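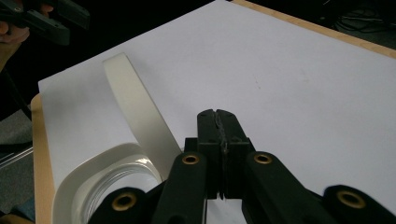

Tape is my favorite way to find out whether a hand-held gripper is any good, and I will happily bore anyone who stands still long enough on the subject. Blocks are easy. Cups are easy. Tape fights back! It sticks to the pads, it curls away the second you stop paying attention, and the roll scoots across the table when you pull. For my tests I put a big sheet of white paper down on a light wooden tabletop and lay the roll on its side, with a strip of wide white tape pulled up so it stands away from the roll. The black gripper comes in with its two blocky pads pressed close together, and there is a rough, textured strip running down the seam where they meet. That strip matters more than anything else on the tool, and I'll get to it in a minute.

I've been trying out grippers at my kitchen and workshop tables since last March, some bought as kits and some printed and put together at home, and people keep writing to ask how I compare them. So this page is the tips, in no special order, for anybody who wants to do the same without a proper lab. You don't need much. A table, good light, a few household things that are annoying to hold, and patience with yourself while your hands learn.

Start with the paper

Cover your work surface with one big sheet of plain white paper. I like it for three reasons, and the first is glare, which wrecks more footage on shiny counters than any other problem I have. The second is that you can write on it. I pencil a little cross where the object starts, so every gripper gets the same reach. The third is that smudges show up, and a smudge tells you the pads touched down where you didn't mean them to.

Tape the corners underneath if your sheet slides. Change the paper when it gets dented, because a dent will steer a light object and you'll blame the gripper for it. (I did this for a whole afternoon with a Hilholm set and wrote a very grumpy note about it that I later had to cross out.)

Pads first, everything else second

If you only have time to compare one thing, compare the pads. The linkage gets all the attention, all those arms swinging in and out, but the object only ever meets the pads.

Smooth pads are lovely on cardboard and dreadful on anything glossy. Soft foam pads feel wonderful for the first few picks and then take a set. Textured strips are my pick for general kitchen and workshop stuff. They hold a pencil, a clothespin, a teaspoon by the handle, and they let go of tape far better than smooth ones do. Sticky tape wants a big flat surface to grab, and a rough strip gives it only the high spots.

The Jakico pads I tried are firm with a coarse pattern, and they let go of tape cleanly nearly every time. The Hilholm pads are softer and quieter and much nicer on an egg, but tape loves them. You end up shaking the gripper like you've got something on your shoe. If I were buying for one job I'd think hard about that job. If I were buying for a bit of everything, Jakico.

Wipe pads with a barely damp cloth and let them dry completely. Skip the rubbing alcohol unless the maker says it's fine – it turned one of my foam sets crumbly. An old toothbrush gets lint out of a textured strip.

Check how the tips close

Squeeze the gripper slowly, empty, and look straight down the seam. You want a narrow, even line from top to bottom. If the tips meet first and there's daylight farther back, the tool will pinch small things nicely and drop anything thick. If the back meets first, you'll never pick up a strip of tape or a sheet of paper, full stop.

A quick check is to close the pads on a scrap of receipt paper and tug. Try it at the tips, then the middle, then the back. The pull should feel about the same in all three places. On most kits you can fix a bad seam by loosening the pad screws a hair, closing the gripper by hand, and tightening again while it's closed. Do the screws a little at a time, alternating sides.

Listen to the pivots

Pivots are where cheap tools give themselves away. Plain holes in plastic wear into ovals and then everything wobbles. I'm a big fan of brass eyelets, the sort you see glinting on the black arms of my tape tester. They look smart, too, which shouldn't count but does.

Hold one pad still and wiggle the other. A tiny bit of play is fine. A click is not. If you hear a click, find which joint it's coming from by pinching each one between finger and thumb in turn until it goes quiet. Then a dab of dry lubricant, never oil near the pads, and try again.

The Farooqui arms were the smoothest I've had on the table and I was sorry to send them back. They open wide, they close without any stutter, and you can feel the object through the handle, which sounds silly until you've used one that feels like operating a salad server in mittens. The downside is weight. After a long session my wrist knew all about it.

The tape test, step by step

Pull up a strip long enough to stand clear of the roll and stick the loose end to nothing at all. Let it curl however it wants.

Bring the gripper in low, with the tips almost touching the paper. Coming down from above is tempting, but you can't see what the pads are doing.

Close on the edge of the strip, not the flat. You'll have a better chance of letting go afterward.

Pull up and back at the same slow speed. If the roll skates, use your second gripper to hold it. Two hands are better than one for tape, and I wish I'd started with two from day one.

Lay the strip down on the paper, press with the side of a pad, and open.

I run 16 pulls with each set of pads and write down every one that sticks, slips or tears. Jakico had one stick. Hilholm had 13, and I want to be fair here, the same Hilholm set came first on soft fruit by a mile. Keep your notes in the same order each time or you'll never make sense of them later. Mine are on index cards, held together with a rubber band, next to the cutting mats.

Change only one thing between runs. Pads or arms or lighting or the roll of tape. I know it's slow. The one time I swapped the pads and the tape together I got gorgeous results and had no idea which one to thank.

Light and cameras

A camera on the gripper sees the world from down by your knuckles, so set your light for it and not for your own eyes. Put a lamp to one side, a bit behind you, and watch what happens on anything clear. Plastic is the worst. The clear core inside a roll of tape throws back bright highlights, and if your lamp is too close those are all you'll get. Back the lamp off or bounce it from a white wall.

Wide lenses make the near parts of the tool look huge. That's normal, but do check that the pads haven't hidden the very thing you're picking up. If they have, tilt the mount a touch and look again. On the Sturetow mount the tilt is set with a thumb screw, which I love, and which also works loose, which I don't. A fiber washer sorted mine out for pennies.

Dark stuff on the floor can vanish past the edge of a bright table, cables especially. Run your cords along the wall if you can, and keep your feet in mind when you step back to admire your work!

Other good things to try

A wet sponge, if you don't mind the mess. Playing cards, one at a time off the deck. A jar lid. A rubber band over a mug handle, which is wickedly hard and a lot of fun with two people. Dry spaghetti, for finding out how gently you can close. A folded dish towel, for finding out how wide you can open.

A reader named Mehwish Magsi wrote in to suggest tea bags by the string, and I've been hooked ever since. The string slides straight out of smooth pads and sits beautifully in a textured strip. With the Farooqui arms and the Jakico pads together (yes, they fit, with a spacer 4 millimeters thick) I can lift one from the box to the cup and never drag the tag. I've done it 105 times by my own cards and I still enjoy it.

Storing them

Leave grippers slightly open. Pads that sit squeezed together take on each other's shape, and soft ones can bond a little in warm weather. I hang mine from pegs by the handle. Loose pads go in a muffin tin with a lid over it, a pair to each cup, with a scrap of masking tape on the rim saying which is which.

I've got a second set of Hilholm pads coming in a harder grade, and a fresh roll of tape waiting for them. The results will go on this page under the tape test, and if you've run the same 16 pulls at home, please send me your numbers, even the bad ones.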